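Brelunum - Wasser beim Geschirrspülen mit der Hand
Projektbericht von Loukia Sfakianakis

1. Wie das Thema entstanden ist

Im Wohnheim Pirano gibt es keine Spülmaschinen. Wer dort wohnt, wäscht mit der Hand, meistens am Abend und meistens in einem Spülbecken, das für eine Person geplant wurde und das sich vier Personen teilen. In meinem ersten Semester habe ich bemerkt, dass jede Person in unserer Küche anders spült. Meine Nachbarin lässt das Wasser die ganze Zeit laufen und arbeitet dafür sehr schnell. Ich selbst fülle das Becken, so wie ich es von zu Hause kenne, und spüle am Ende alles noch einmal unter dem Hahn ab. Wir haben beide geglaubt, dass die eigene Methode die sparsame ist. Aus dieser kleinen Diskussion ist die Frage von meinem Projekt geworden.

Das Projekt war Teil des Seminars "Ressourcen im Alltag". Die Aufgabe lautete, einen Vorgang im Haushalt zu messen, der normalerweise nicht gemessen wird, und die Messung so zu beschreiben, dass eine andere Person sie wiederholen kann. Der Name Brelunum hat keine Bedeutung. Jedes Projekt brauchte im Seminar einen kurzen Namen für den gemeinsamen Ordner, und dieser war noch frei.

2. Die Frage

Ich wollte wissen, wie viel Wasser in kleinen Haushalten beim Spülen mit der Hand verbraucht wird und ob die Methode (laufendes Wasser oder gefülltes Becken) den größten Unterschied macht. Am Anfang war ich überzeugt, dass die Antwort auf die zweite Frage ja ist. Der Vergleich mit der Spülmaschine gehört nicht zum Projekt. Dazu gibt es schon viele Untersuchungen, und in den Küchen, die ich besuchen konnte, war eine Maschine auch nicht vorhanden.

Mit "Spülgang" meine ich in diesem Bericht die Zeit vom ersten Öffnen des Hahns bis zu dem Moment, in dem das letzte Stück abgestellt wird. Das Einweichen zählt dazu, auch wenn es schon am Mittag begonnen hat. Das Putzen des Beckens zählt nicht dazu.

3. Teilnehmende und Messung

Mitgemacht haben 11 Haushalte. Sechs davon sind Wohngemeinschaften im Pirano, die anderen sind kleine Wohnungen in der Nähe, in denen eine oder zwei Personen leben. Ich habe die Haushalte über einen Aushang im Treppenhaus gefunden. Das ist keine zufällige Auswahl, und wahrscheinlich haben sich eher Leute gemeldet, die sich für das Thema schon interessieren.

Zum Messen habe ich einen einfachen Durchflusszähler verwendet, den man zwischen Hahn und Perlator schraubt. Das Seminar hatte zwei Stück der Marke Rostis zum Ausleihen. Vor dem ersten Besuch habe ich beide Geräte mit einem Messbecher von 400 Milliliter geprüft, den ich mehrmals nacheinander gefüllt habe. Ein Gerät zeigte regelmäßig etwas zu viel an. Ich habe es trotzdem benutzt, aber nur in den Wohnungen mit einer Person, und die Werte danach korrigiert. Mein Betreuer, Herr Benedetti, hat mir geraten, diese Korrektur offen in den Bericht zu schreiben und sie nicht in der Tabelle zu verstecken.

Zu jedem Spülgang gehört ein Protokollblatt. Darauf stehen die Methode, die ungefähre Menge des Geschirrs in drei Stufen (wenig, mittel, viel) und die Art der Verschmutzung. Ich hatte zuerst eine viel genauere Liste gemacht, mit jeder Gabel einzeln. Nach dem ersten Probelauf haben mir zwei Haushalte gesagt, dass sie so nicht mitmachen möchten. Die drei Stufen sind weniger genau, doch die Blätter wurden danach wirklich ausgefüllt.

Am Ende konnte ich 29 Spülgänge auswerten. Die übrigen Blätter waren unvollständig, oder der Zähler war nicht auf null gestellt worden.

4. Ergebnisse

Die Unterschiede zwischen den Haushalten waren größer, als ich erwartet hatte. In einer Wohngemeinschaft im dritten Stock kamen in einer Woche 102 Liter zusammen, und zwar mit gefülltem Becken. Der Grund war auf den Protokollblättern gut zu sehen: Das Becken wurde oft zweimal neu gefüllt, weil das Wasser nach den Pfannen zu fettig war. In einer anderen Wohnung wurde nur unter laufendem Wasser gespült, und der Verbrauch war trotzdem einer von den niedrigsten. Dort lebt eine Person, die den Hahn nach jedem Stück zudreht.

Die Methode allein erklärt also wenig. Deutlicher war der Zusammenhang mit drei anderen Dingen.

Reihenfolge: In den Haushalten mit niedrigem Verbrauch wurden zuerst Gläser und Tassen gespült, danach Teller und Schüsseln und zuletzt die Töpfe. Das klingt nach einer alten Regel aus dem Kochbuch, und mehrere Teilnehmende haben auch gesagt, dass sie es von der Großmutter gelernt haben. Wo mit dem Topf begonnen wurde, stand auf dem Blatt fast immer auch "Wasser gewechselt".

Wartezeit: Angetrocknete Reste brauchen mehr Wasser. Besonders schwierig waren Haferflocken und Reis. Zwei Haushalte haben den Topf sofort nach dem Essen mit etwas Wasser gefüllt und stehen gelassen, und bei beiden war der Spülgang am Abend kurz.

Abspülen am Ende: Hier lag für mich die größte Überraschung. Das Nachspülen unter dem Hahn hat in manchen Haushalten mehr Wasser gebraucht als das Waschen selbst. Meine eigene Methode gehört leider auch in diese Gruppe.

Keinen klaren Zusammenhang fand ich mit der Menge des Spülmittels. Ich hatte vermutet, dass viel Schaum auch viel Nachspülen bedeutet. Manche Personen spülen aber den Schaum fast nicht ab und trocknen direkt mit dem Tuch, andere spülen sehr lange, obwohl kaum Schaum da ist.

5. Gespräche

Nach der Messung habe ich mit jedem Haushalt kurz gesprochen. Ich habe gefragt, wer das Spülen beigebracht hat und ob sich die Gewohnheit seit dem Umzug verändert hat. Viele haben von der Küche ihrer Eltern erzählt, von der Schüssel im Becken, von einem zweiten Becken mit klarem Wasser, vom Regen, der im Sommer nicht kam. Eine Teilnehmerin kommt von einer Insel, auf der das Wasser im August manchmal mit dem Schiff gebracht wird. Sie spült bis heute mit einer kleinen Schüssel, obwohl sie es hier nicht müsste.

Diese Gespräche waren für mich der schönste Teil. Sie lassen sich aber schlecht auswerten, und ich habe deshalb keine Tabelle daraus gemacht.

6. Was ich anders machen würde

Der Zähler hat die Leute beeinflusst. Drei Personen haben mir erzählt, dass sie auf die Anzeige geschaut und dann schneller gespült haben. Bei einer Wiederholung würde ich die Anzeige abkleben und die Geräte eine Woche ohne Protokoll hängen lassen, bevor die Messung beginnt.

Auch die warme Wassermenge fehlt in meinem Bericht. Für die Energie ist sie wichtiger als die gesamte Menge, doch der Zähler konnte die Temperatur nicht erfassen. Ein einfaches Thermometer am Auslauf hätte vielleicht schon gereicht - daran habe ich erst nach der Abgabe der Geräte gedacht.

Außerdem war der Zeitraum kurz und lag teilweise in der Prüfungszeit. In dieser Zeit wird im Pirano wenig gekocht und viel Brot gegessen.
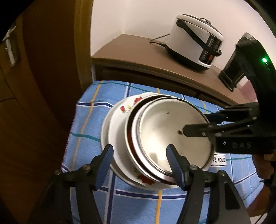 Zuletzt geändert: August

Teller, Schale und Metallgeschirr stehen ineinander auf einem blau karierten Tuch, unten der breite, weißliche Teller, darüber das Stück mit den roten Blumen. Bei einem gemischten Stapel muss man sich vor dem Spülen entscheiden, ob man ihn zuerst auseinandernimmt und sortiert. In den Protokollen hat sich das Sortieren gelohnt, auch wenn auf der Ablage nur wenig Platz war. Die Protokollblätter und die korrigierten Werte liegen im Seminarordner unter Brelunum.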